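The Flellcombe Trials

The Mondal gripper arrived in Pudton on a pallet, with two fingers and a brochure. The Flellcombe gripper arrived as a file attachment, with two fingers and no brochure, and Benjamín Palma liked it better at once.

"You can't like it better," said Selvaraj Ekanayake. "It doesn't exist."

"It exists in the simulator."

"So does the table. Try putting your coffee on it."

They had until the end of June to recommend one or the other to the head office in Pliltidville, where people believed that two engineers and a spreadsheet could settle anything. The rules were simple. The same arm, the same controller and the same orange wedge, 416 attempts for each gripper, all of it simulated first so that no one would have to stand up. Whichever gripper dropped the wedge less often would go on the line and spend its life handling brackets.

Selvaraj had wanted to start with a cube. Everyone starts with a cube. Benjamín said that a cube was a thing that wanted to be picked up, and that brackets did not want to be picked up, and that a wedge was at least honest about its feelings. Selvaraj wrote "wedge" on the form and under "reason" he wrote "see Benjamín."

Then there was the matter of the clutter. Benjamín held that a real bench was never tidy, so he had gone into the parts library, which had been built up since 1992 by people who had all since left, and dropped things on the table until he felt at home. He did not label any of them.

"What's the red one?" Selvaraj asked.

"Part ten."

"But what is it?"

"It's red," said Benjamín.

By the third evening they had stopped going home for dinner. The Flellcombe fingers came down out of that long black arm again and again, and each time Selvaraj leaned a little toward the screen, as if it might need help.
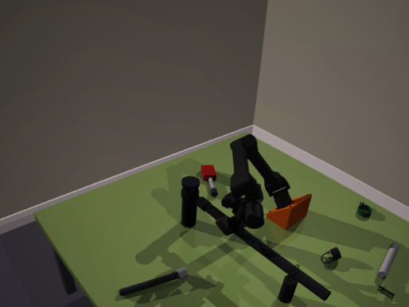
The Flellcombe and the wedge, on a table no one will ever have to wipe.

"Is it holding it?" said Selvaraj.

"It's touching it."

"That isn't what I asked."

"The controller thinks it's holding it."

"The controller thought it was holding it on attempt 6, and on attempt 6 the wedge went through the floor."

This was true. It had gone through the floor without a sound and was, as far as either of them knew, still falling. Benjamín had scored it as a partial success. They had not spoken for most of that afternoon – a quiet one, with only the fan of the computer to take sides.

He ran the lift. Selvaraj covered his eyes, then uncovered one of them, which he later described as a sampling strategy.

The wedge went up. It stayed up. It hung there at a slight tilt, like a hat on a man who has been told he looks good in hats, and Benjamín put a one in the column and sat back.

"Now the Mondal," said Selvaraj.

They both looked at the pallet by the door. The brochure was still taped to the plastic. Someone would have to find a box cutter, and then a bench, and then a wedge that weighed something.

"We could model it," said Benjamín.

Selvaraj was already looking for the file.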